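Robotics club news: the lunch project is rolling

What a spring it has been in the Prarnthorpe robotics club! If you stopped by the open lab in April you saw us with two tables pushed together and a lot of tape on the floor. The tape is gone, the tables have been put to use, and the kitchen project finally has a name. We're calling it Brastemura, after a long vote with a lot of very bad options in it (Toastinator lost by one).

For anyone who missed the last newsletter, the idea goes like this. We want a robot arm that can do small kitchen jobs on a regular countertop, with regular kitchen stuff, and we want it to learn those jobs from us. So before the arm moves at all, club members do each job by hand, over and over, holding a gripper with a camera on it. Every try gets saved as one demo. Later the demos go into the training run, and the arm gets its turn.

We set ourselves a goal of 3,000 demos before the June showcase, which sounded wild when we wrote it on the whiteboard. As of this newsletter we're at 2,303! A big share of those came from the after-school shift, who put on music and turned it into a kind of relay, and we are so proud of that bunch. The door job alone has 851 demos, more than any other job on the list.

And yes, the door job is harder than it sounds. When you open a toaster oven with your own hand, you don't think about the fact that the handle swings down in a curve as it comes toward you. With a gripper you think about it a lot. Pull straight back and you fight the hinge. Let go too soon and the door drops the last inch with a clunk. Our newer members picked up the trick faster than the rest of us did, and they've been teaching it to everybody: start a little high, hold the handle lightly, and let your wrist follow the door down.

We have 5 jobs on the list right now: open the door, close the door, put the food in, take the food out, and turn a knob. The first two are in good shape. Putting the food in is going well too, apart from lettuce, which goes wherever it wants. Knobs are still a mess. Round ones slip, and half of our early knob demos had to be tossed when we found out people were using two different grips. We've settled on one now and it's written on the card taped to the cabinet, so please read the card! 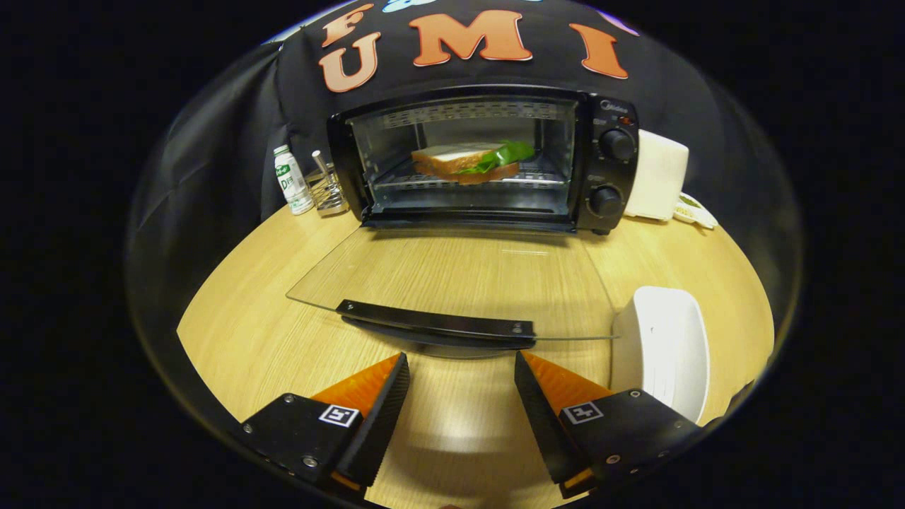

Door down, sandwich on the rack, gripper open by the handle.

The software side has been busy as well. Grorura, our sorting program, used to take most of an evening to get through one day of demos. The coding group rewrote the part that finds the marker tags on the gripper fingers and now it's done before pizza shows up. They also added a page where you can replay your own demos, and it's a great way to catch bad habits (plenty of us were shaking the gripper at the start without knowing it).

Next up is the first real training run, and then we get to bring out the arm. Its name is Ahn, it lives under a sheet in the back closet, and it has been waiting for this since last fall. We expect it to miss the handle a whole bunch of times at first. Come watch anyway!

If you'd like to help us reach the goal, the lab is open from 3:30 to 5:30 after school. You don't need any experience, and a first shift takes less than half an hour to learn. Tie back long hair, leave drinks by the door, and sign the sheet so your demos get counted under your name. We could also use a second set of silicone mitts and more bread.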